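Zondura resin on a Manitz printer – anyone got it to stick?
Forum: Resin Printing > Materials and Settings

layerlines_lou
Jul 7, 2019
Hi all, I picked up a Manitz in February and it's been great with the resin that came with it. That bottle ran out, so I bought two bottles of the Zondura gray because it was on sale, and now I can't get anything to stay on the build plate. I get a flat pancake stuck to the film at the bottom of the vat and a nice clean plate above it. Four tries so far. Bottom exposure is 45 seconds, everything else is at the stock profile. I've leveled it with the paper trick twice. What am I missing?

peelforce
Did you shake the bottle? I mean really shake it, like a couple of minutes. The Zondura gray settles badly and if you pour off the top you're printing with mostly clear stuff. Happened to me with my first bottle and I was ready to send the printer back!

layerlines_lou
I gave it a bit of a swirl... so no, not really. Will try tonight.

Kyrylo Zinchenko
Shaking helps, but I'd sand the plate. The Manitz plates come very smooth. A few passes with 100 grit on a flat piece of glass, wash it, dry it, level again. I did mine and haven't had a print drop off since. I run the same resin at 50 seconds for the bottom layers, so you're not far off there.

peelforce
Please don't sand a plate that's a few months old before you've even tried mixing the resin properly. You can't un-sand it. And 100 is really coarse, you'll be chiseling your prints off.

Kyrylo Zinchenko
It's a build plate, it isn't a wedding ring. Mine comes clean with the plastic scraper if I go in at a corner. But fine, shake first, sand second.

vat_is_going_on
Third opinion nobody asked for: it's the temperature. My garage is chilly even in summer and I had exactly this with Ginon resin until I started bringing the bottle into the house overnight. Where's your printer, Lou?

layerlines_lou
Basement. It's pretty cool down there, now that you say it. Bottle lives on the floor next to the printer, oops.

vat_is_going_on
There you go. Get it off the floor and stand it in warm water for a bit before you pour (cap on, tight!).

tinkerbench_mo
Has anyone tried the Kuzmenko film instead of the stock one? I swapped mine and the pancakes come off so much easier. Doesn't fix the sticking but it makes failing less annoying, ha.

peelforce
Tried it, went back. It's a bit cloudy and I thought I was losing detail on small parts. Might have been a bad sheet though.

tinkerbench_mo
Hm, mine's perfectly clear. I'd give it another go.

layerlines_lou
OK, update! Shook the bottle until my arm hurt, warmed it up, leveled one more time and left the plate alone. Both test pieces stuck – almost too well, one took me ages to get off. So I don't know if it was the shaking or the warming, and I'm not going back to find out. Kyrylo, I'm keeping your sandpaper idea in reserve. Next up is a bigger print with supports, so I'll probably be back here with a new problem.

tinkerbench_mo
Nice one, Lou! Post the settings when you've done the big print.

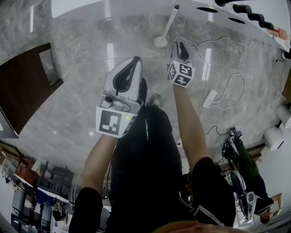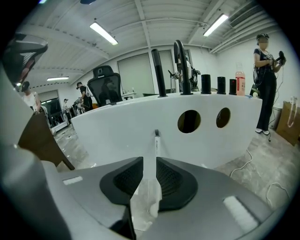
First one is over the marble floor, second one is by the white counter.

Kyrylo Zinchenko
Glad it's sticking. Bump the lift speed down a little for the big one, the stock profile is too fast for wide parts.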